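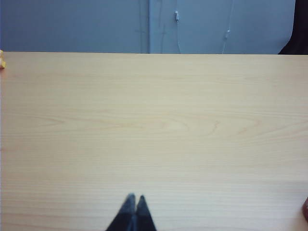 Gripper nearly closed, pointed at the wall. The standard has a clause on this.

Wanted: people willing to argue about robot manners

Skakex is looking for 35 participants to test a draft code of practice for tabletop robot arms. The draft is called Sito. It covers where an arm should wait between tasks, how near it may come to a drink, and who gets to say stop. It runs to 600 clauses, which even its authors concede is a lot for a table.

You will sit with an arm and a copy of the draft, ask for simple pick-and-place jobs, and mark every clause that is vague, useless or plainly written by someone who has never tidied up a desk. We expect the last pile to be large.
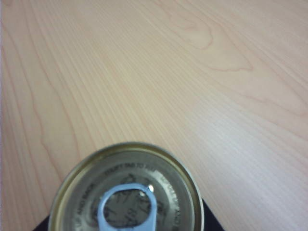
Drinks cans get a chapter to themselves. The drafting group spent most of April on whether an arm should approach one from above or from the side, and two members still take separate lunches. Your opinion is welcome — please bring one.

You should be over 18, comfortable near moving machinery and able to write a legible complaint. Robotics experience is fine. Experience with standards is also fine, though we may seat you apart from the others. People who have trained new staff on a shop floor or in a kitchen are especially encouraged to apply.

Sessions are held at our Hsueh site and last one afternoon. We pay a flat fee, plus travel, and lunch is provided.

Write to Pui-shan Fang, participant desk, by February 10, 2022, with a paragraph on the worst safety sign you have ever read. No résumés, please.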